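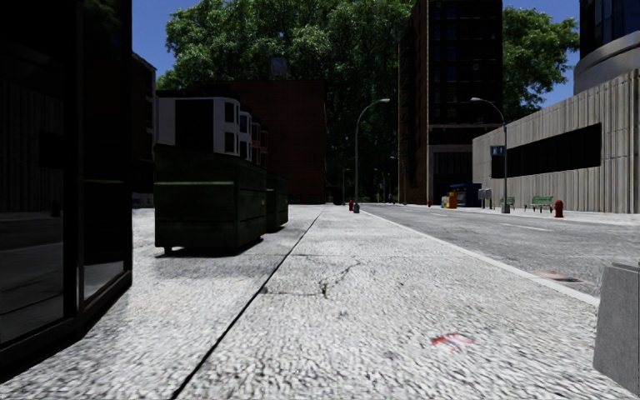

June, boat shop notebook, 4 pm

Finally got the Kironico hull flipped this morning, and the bottom is in better shape than I feared! The garboard seam on the port side is the only one that really bothers me. I ran a putty knife along it and the old compound came out in crumbs for most of its length, so I just kept going and raked the whole thing (my wrists are complaining now). Clean wood underneath, a bit gray near the stem.

Sanding: started with 80 on the random orbit and it clogged every few minutes, so I switched to the longboard by hand. Slower, but the chine is coming out fair. There's still a hollow you can feel just aft of the third frame. I circled it in pencil - please don't sand it off before I've filled it.

Weighed the bare hull on the shop scales while we had it in the slings. 230 pounds, which is a little heavier than the Lavoie boat was at the same stage. I'm guessing there's water in the transom, but the meter was giving me silly readings and needs a new battery. Will try again tomorrow.

Oar blanks for the Ruso kids' crew: 4 glued up, clamps stay on overnight. One has a twist in it already. I picked the straightest spruce in the rack and it still went its own way, so that one may end up as a boathook.

The race folks at Savon wrote back about the rules. Fixed seats are fine, no outriggers, and we get bow number 44. They want it painted on both sides, big enough to read from the dock. I'd like it in the dark green if there's enough left in the can.

Parts money spent so far is 3,143 dollars, and that's before bronze screws. Ouch.

To do: battery for the meter, thickened epoxy for the hollow, more 80 grit discs, find the good bevel gauge (last seen under the Lavoie boat's cover).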